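Kinnunen Laboratory, Brarkton
17 April 2024

1/ The Kinnunen Laboratory today opens the Tinholm teleoperation program to partner institutions. In this thread we set out how operators show a household task to a two-armed robot in simulation, and what we ask of those who wish to take part.

2/ Each operator controls both arms remotely and performs the task from start to finish. The motion of every joint is recorded together with the camera views. The recordings are then used to train a control policy, which is tested in the same simulated rooms.
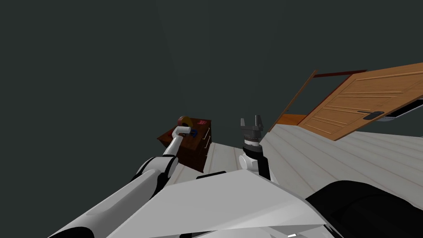 Operators are trained for two weeks before their recordings are accepted. Much of this time is given to working with the two arms separately. An operator may bring the left hook to a small blue object on top of a cabinet while the right gripper stays open and free. We ask that the idle arm be held still in such cases, as small unplanned movements are learned along with the useful ones.

3/ The current task set has 17 tasks. Of these, 13 take place in furnished rooms with cabinets and doors. The others are short drills in opening, closing and turning the gripper.

4/ Operators are asked to work at an even pace. A pause of more than seven seconds ends the recording, and the attempt must be repeated. Failed attempts are kept and labeled as such. They are not used in the first stage of training, but partners may request them.

5/ Before any reach, the operator checks the wrist view. The jaws should be fully apart, with both fingertips in sight and nothing between them. A recording that begins with the jaws partly closed will be returned to the operator. 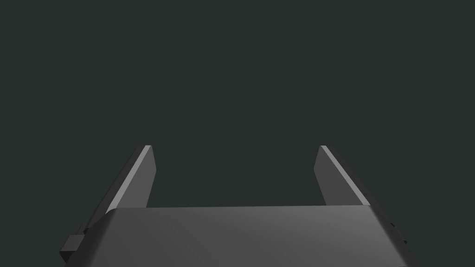

6/ Review of recordings. All recordings are reviewed at our Tenby office by a second operator who did not perform the task. Comments are returned in writing. Arvo Seppälä, head of operator training, is responsible for the review guidelines and will answer questions about them.

7/ Applications from universities and technical colleges are open now. Selected partners will begin work in August. Please send a short statement of interest to the program office in Brarkton, naming the operators you propose and any earlier experience with remote control. Replies to this thread will be read but cannot be accepted as applications.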